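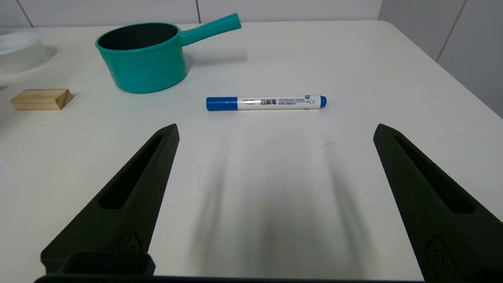

Hekness Tidy Club / gallery / November

Quick upload before I lose the afternoon. We've been doing the white table again, everything that had no home got put out on it and we're deciding shelf by shelf. Shelf 2 is done, the rest isnt. Captions are short, sorry, will add more when I get 20 minutes.

Whiteboard marker, blue cap. Going back in the pen tin by the door, where the labels are. Teal saucepan behind it, to the kitchen cupboard. Wooden block stays out for now, handy as a door wedge if anyone wants it.

Same table, snack bag this time, the orange one. Food goes in the tall cupboard from now on, not in with the pens and cloths. Brown towel to the linen drawer, folded please. Clear lid to go with the tubs, if we ever find wich one it fits.
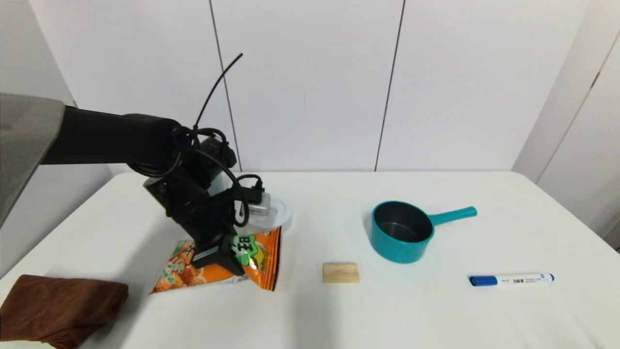

Thaddäus Hubmann wrote in to ask that pans stop going in the bottom cupboard, as the handles catch on the door and he has had to empty the whole thing twice. He would rather have hooks, and thinks 50 cm of rail would do it.

Fine by me. Rail is on the list, along with new labels and a box for lids. Box 914 still needs sorting, key is in the usual place. More pictures when theres more to show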